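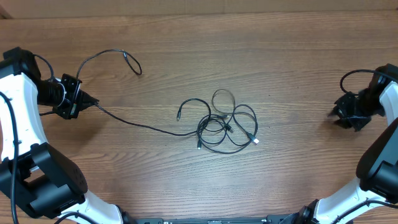 Speaker notes – Cable sorting and storage, workshop session, Friday

Slide 1. Title. Name, Baumgartner facilities group. Slides go out afterward, so no need to copy the tables.

Slide 2. Scope. Thin black cables, mixed lengths, kept in bulk. Power cords over 2 meters are covered in Surachet Somboon's talk after the break. Do not take questions on those.

Slide 3. Starting condition. The June count at the Brandska site gave 1,230 loose cables in open bins. Most were black. Color is no help in tracing one cable through a pile, so the method has to work by shape and by end.

Slide 4. Work surface. Use a bare table, lighter than the cables. Medium brown wood is good enough. Watch the grain: dark streaks can be mistaken for a thin cable at a glance. Side light helps, as a cable lifted off the surface throws a shadow and one lying flat barely does.

Slide 5. Finding an end. Do not start in the middle of the pile. Walk the outer edge and look for a free end or a long run that leaves the tangle. Hold that run and let it sag. A tight line pulls the crossings closed.

Slide 6. Opening the tangle. Spread the pile outward from the center before drawing anything through. Small teardrop loops come from stored twist – roll the cable between the fingers until the loop opens, then lay it down. Pulling a loop straight sets a kink.
(Pause. Pass the two kinked samples along the front row.)

Slide 7. Coiling. Over-under, alternate turns. Coil diameter is set by the bin, one hand span for the Mumulis trays. Tie at one point only. No tape.

Slide 8. Labels. One at each end, same number. Prenance sheets come in packs of 1,000. We ordered 4,000 labels, enough for the Brandska stock with spares. Write the length on the label before the cable is coiled.

Slide 9. Rejects. Split jacket, bent connector, kink that stays after rolling. Separate bin, tested on the bench before disposal.

Slide 10. Questions. If asked about velcro ties: same rule, one per coil. If asked about wall hooks, go back to slide 7 and give the coil diameter. Handouts are by the door.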